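Search projects and datasets
Go
Advanced

# Wallow – two-arm sorting of film-wrapped items

Wallow is a small dataset and a set of scripts for one task: two arms standing at a shared table pick plastic-wrapped household goods from a heap and drop them in clear bins. It was built in the Stusgate shared workshop, mostly in the evenings, from parts that were already on the shelf or could be printed there.

Status: usable, still changing. The file layout is stable from release 7 on.

## Contents

- 900 episodes, one folder each
- joint positions and gripper commands for both arms
- video from a fixed camera over the table
- a plain text note per episode (operator remarks, often blank)
- calibration files for the fixed camera

Episodes run up to 60 seconds. Longer attempts were cut at that mark and flagged `timeout` in the index. They are kept in the download and left out of the default split.

## Hardware

Both arms hang over the table and are driven by the Brinar controller board, firmware in `/brinar`. The board handles the bus, the soft limits and the stop button. It does no planning. Commands go out at 40 Hz and the logs are written at the same rate.

Power for the two arms is separate. An early build shared one supply and the voltage dropped whenever both shoulders lifted at once, which showed up in the logs as a short stall. Episodes from that build were deleted.

The grippers are stock apart from the finger pads. Printed pads slid on film, so the current ones are cut from rubber sheet and glued on. Replace them when the edges start to round off. The drawing is in `/parts/pads`.

## Setup

1. Flash the controller and run `check_bus.py`. Every joint should answer.
2. Home both arms with the table clear.
3. Run `calibrate_table.py` and follow the prompts.
4. Line up the bins along the far side of the table and save their positions with `mark_bins.py`.
5. Start `record.py`. The left pedal starts an episode, the right pedal ends it.

If a bin gets bumped, repeat step 4. The calibration in step 3 survives a bump but does not survive moving the camera.

## Known problems

Clear film is the main one. Highlights on the creases move with the viewpoint and with the daylight, and depth sensors return holes or noise over most of a package. We dropped depth after the first month and went to color only.
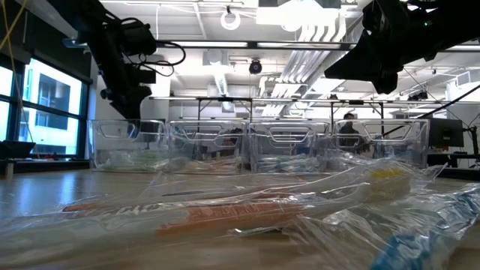 Overlapping packages are the second problem. Where one wrapper lies across the next, the boundary between them is hard to mark even by hand, and the segmentation labels for those episodes should be treated as rough. Colored contents help: the Tsikata labeler (in `/tools/tsikata`) seeds each mask on the strongest color inside the wrapper and grows outward. It does poorly on white and pale items and will sometimes join two of them.

The third is the bins. They are transparent too, so wrapped items inside them are picked up as candidates on the table. Mask the bin area before training – `mask_bins.py` does this from the saved positions.

Daylight from the windows was not controlled. Episodes recorded after dark are tagged `lamp` in the index.

## Not suitable for

Grip force work (no force data was logged), or any use where a missed pick matters. Bin labels record where an item was dropped, with no check that it was the right bin.

## License

Data and code are free to use with credit to Wallow. The Brinar board files carry their own terms, see the folder.

Comments (3)

benchvise
Does the index mark which arm did the pick? I can get it from the gripper log but it would save a step.

wallow-maint
Column `arm` from release 7 on. For older copies run `add_arm.py`.

oddlot
Rubber pads worked here as well. The glue let go in January when the shop was cold – switched to contact cement and no trouble so far.

Recently updated
Brinar controller board: wiring notes
Tsikata labeler: keyboard shortcuts
Stusgate workshop: foot pedal box
Wallow: changes in release 7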